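Setting up the Zisow hand-held gripper kit

The Zisow comes out of the box as a gripper, a handle, a charger and a bag of spare finger pads. You hold it, squeeze the trigger, and the camera records each grasp so an arm can be trained on it later. Setup took me 48 minutes the first time.

Step 1. Check the fingers
Clear a patch of table and hold the gripper low with the fingers open. Both tips should be in view, one in each lower corner, with bare table between them. If one tip is missing, loosen the mount and turn it until both show. Glare on a smooth tabletop is fine as long as you can still make out the fingers. Wipe dust off the pads if it bothers you.

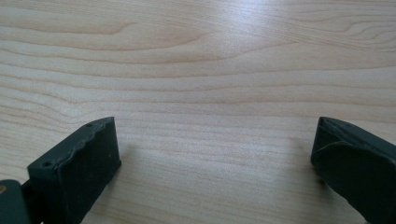 Step 2. Set the trigger
Open the Kinoshita app and pick the medium spring setting. Squeeze all the way, let go, and do that 3 times. The app saves the open and closed positions. Tighten the pad screws by hand only.

Step 3. Record a test grasp
Start with something round and upright. A tumbler or a bottle works well. Come in level, close the pads halfway up the side, and hold still before you lift.
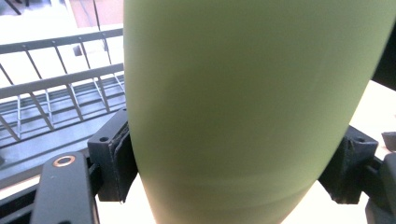
Keep each clip under 90 seconds. Longer ones upload slowly, and the app sometimes splits them in the wrong place. Yuzuki Ishida at Lakov, the dealer I bought from, told me to delete bad takes right away, and I do.

Spare pads are sold in pairs under part number 111. The manual covers swapping them on page 3.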